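Equipment Review: Stokenel White Work Surface, Large
Prepared for the Malhotra Center for Applied Crafts
Reviewer: Shanti Mathur, Workshop Standards

The Center replaced the tops of its shared workbenches in April. Following a short comparison of suppliers, the Stokenel large work surface in plain white was selected, and 11 units were ordered through Farnenia. This review records the findings after one full term of use and is intended for other teaching workshops considering a similar purchase.

Delivery and fitting

The surfaces arrived in two shipments. The outer packing was adequate, although the corner guards on one unit had shifted and a small chip was found on the underside. Farnenia accepted the report and issued a partial credit without further correspondence. The total invoice, including delivery, came to $1,696.

Fitting is done with screws from below and requires two people. The instruction sheet is brief and omits the recommended screw length, an omission that cost our technical staff most of a morning. Hemant Yadav, who supervised the fitting, has asked that the correct length be written on the inside of each bench leg for future reference.

Appearance and working qualities

The surface is sold in gray and white. We chose white so that small parts, pins and thread ends could be found easily. In this respect the product has performed very well. Students working with dark components report that dropped pieces are seen at once, and instructors have found it easier to check a bench at the end of a session.

Glare was a concern before purchase. The finish reflects some light from the overhead fixtures, mostly in the late afternoon, but few complaints have been received. Benches nearest the windows are the exception - two instructors now lower the blinds before close work begins.

The surface is smooth enough that paper slides freely. For drafting this is welcome. For cutting it is less so, and a mat is required in any case, as the manufacturer does not cover knife damage.

Cleaning and wear

Daily cleaning is done with a damp cloth and mild soap. Pencil marks lift without effort. Permanent marker left overnight leaves a faint shadow that has not fully come out on one bench. Hard black plastic and rubber feet can leave gray streaks when dragged; these respond to a melamine sponge used lightly. 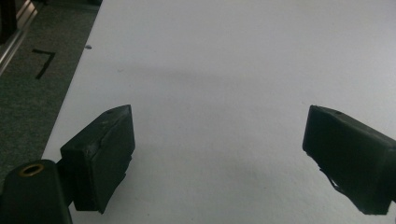 The edges have held up better than those of the Novholm tops used previously, which began to lift at the corners within a year. No lifting has been observed to date. One unit shows a slight bow toward the center, visible only with a straightedge, and it has been moved to the packing area.

Value

At this price the Stokenel surface sits in the middle of the market. Cheaper tops are available, but the two samples we examined scratched under ordinary use. The Center logged 400 bench sessions during the term with no unit taken out of service.

Recommendation

Recommended for general bench work, drafting and light assembly. Not recommended for use with heat tools or for unprotected cutting. Purchasers should request the screw specification from the supplier when placing the order.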